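February, bench two, started after lunch

Gripper comparison, continued. Gion's notes from the morning say "new fingers good, cameras fine, see drawer." I looked in the drawer. It has fingers in it.

Setup for whoever picks this up: both arms on the rail, head camera up top, one wrist camera per arm. Controller is the Prerivier box, running the old firmware, as the new one makes the left elbow hum. Hubert says the hum is harmless. Hubert also said that about the fridge.

The question is whether we stay with the ribbed fingers or go to the pointed Hauser ones for soft, stringy stuff. Ribbed is what Enia will want on the demo unit, mostly on the grounds that they already bought a box of them. I have no strong feelings except that I would like to stop changing screws.

First block was single leads laid straight. Ribbed fingers: 18 tries, 18 picks, very dull. Pointed fingers: same 18, lost two, both on the thinnest lead, which slid out sideways as the fingers closed. Closing slower fixed one of those when I repeated it. Closing harder fixed neither and left a dent in the insulation, so please keep the current limit at 500 and don't be tempted.

Second block was loose coils. The pointed finger gets under a strand nicely where the ribbed pair just sits on top of the coil and squashes it. On the other hand, once the ribbed pair has something, it has it, and will drag the whole coil off the table sooner than let go. Gion calls this a strong grip. I'd call it a release problem and have written it down as one. Opening wider before backing off helps a bit. Somebody should check whether the ribs catch less if we file the edges (not on the good set).

Wrist cameras. Exposure is locked now, so the flicker at startup is gone. Dark cable against dark fingers is still miserable, and the detector marks the finger as cable with 86 percent confidence. It's more sure of that than I am of most things. The camera leads need rerouting too. At full reach the slack is fine, but folded back it can get in under the wrist, and a robot that picks up its own camera lead will not look great in front of Enia. Cable clips ordered from Plernisico, no delivery date, naturally.

Third block: tangles. Both arms together, one to hold and one to pull, operator on the leader arms.
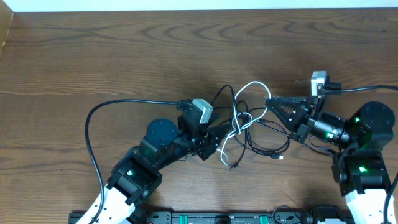
I started with the holding arm on the outside of the knot, which felt sensible and was wrong, because the pull just turns the whole thing around like a steering wheel. Going in nearer the middle is better. Best run so far took 7 grasps. Worst run I stopped when Hubert came over to watch and began giving advice.

Small latency note: with both wrist streams at full resolution the right arm trails the leader enough that you overshoot, correct, and overshoot again. Half resolution on both and it feels normal. I couldn't see any difference in the picks, so I left it at half. If you need full for recording, turn off the preview window first.

Leaning toward a mixed pair, pointed to pick the strand out and ribbed to hang on. This means two kinds of spares, and Hubert has already made the face.

To do:
- repeat tangles with the arms' roles swapped
- ask Hauser if the pointed finger comes in a lighter color
- file one ribbed set, mark it clearly
- tape the camera leads down until the clips show up
- Gion: which drawer?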